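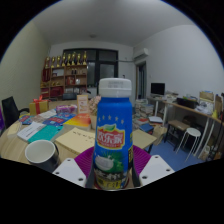

Mayuree Sombatkul wrote back that drinks and paper shouldn't share a table at all, and could I please add that to the list. Done, it's item 2!

Kakcombe reading room, table check, August

1. Walkway clear: OK. I got all the way round without bumping my hip, which is a first.
2. Drinks away from books: NOT OK. Coconut bottle and booklets on one table (guilty, I love the stuff). Cap must be on whenever there are books out.
3. Corners tucked in: recheck at 4. Folders poking over the edge get knocked off, I've done it myself.
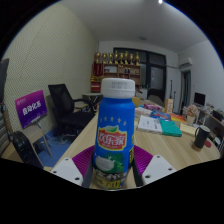 Item 2: blue bottle, cap on, books behind it.

4. Book stacks low and flat: OK, though I'd still move them to the shelf before closing.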